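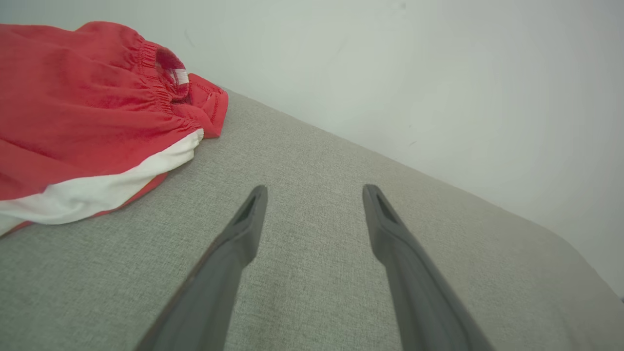 The gripper's two fingers over grey fabric, with a crumpled red garment to the left.

The Litholm folding fault was a recurring failure in a cloth-handling robot arm at the Litholm workshop in Harow, where the machine was being taught to fold and stack sports clothing. It is remembered fondly by people who work with soft materials, partly because the trouble took so long to find and partly because no one was hurt by it.

Background

The arm carried a two-fingered gripper made by Kälin, with a small camera fitted close to the fingers so that the control program could look for edges, hems and waistbands. Clothing is a dreadfully awkward thing for a robot to hold (a shirt never lies the same way twice, as anyone with a laundry pile will know), and the workshop had set aside 4000 practice folds to get the program used to it.

The fault

In September the gripper began to close a little too low. It would pick up the garment quite properly, but pinch the padded surface underneath as well, and then pull until the arm's force limit stopped it. Of the 242 stops written down that month, 203 were of this kind. On 5 occasions the limit was slow to act and a seam was torn, and it was these, more than the stops, that caused real worry, as the same limit was meant to protect people's hands.

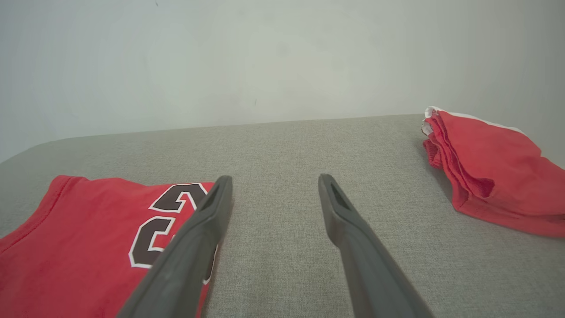 Two red garments, one with large black lettering edged in white, and the open gripper between them.

Cause and remedy

Suspicion fell at first on the red cloth, and a good many patient afternoons were spent adjusting the camera's colour settings. The cause was a height setting left over from a hard test table. A cushioned surface gives way under the fingers, and the program, expecting something firm, kept on pressing down until it felt resistance. Tundach, which supplied the control software, added a gentle touch check before each grasp and lowered the force limit. The workshop also made it a rule to test the emergency stop every Wednesday, before the first garment was put out.

See also

Force limiting
Robotic cloth folding
Emergency stop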